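We use cookies to improve your experience. Accept all | Manage settings

Speaker notes: moving a town library without closing it

Start with the numbers. Prevach library had 543 metres of shelving and two weeks in August to shift it. Pause. Most people in the room will have done something smaller.

Explain the labelling. Every bay got a number at the old site and the same number at the new one. Rogério Fontes drew up the list. Local history went first as it had the fewest loans.
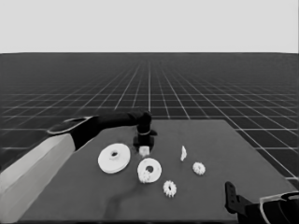

Talk about loans next. We raised the limit in July and asked readers to keep books at home over the summer. Over 300 people took part. It saved us packing about a van load.

What went wrong: the crates from Moltier were too deep for the lift. Ourania Lazaridis had them swapped by 4 pm, but we lost most of a day.

Large print should have gone last. We had complaints, and they were fair.

If short of time, skip the part on insurance and go to questions.

Sign up to our newsletter for news of future talks.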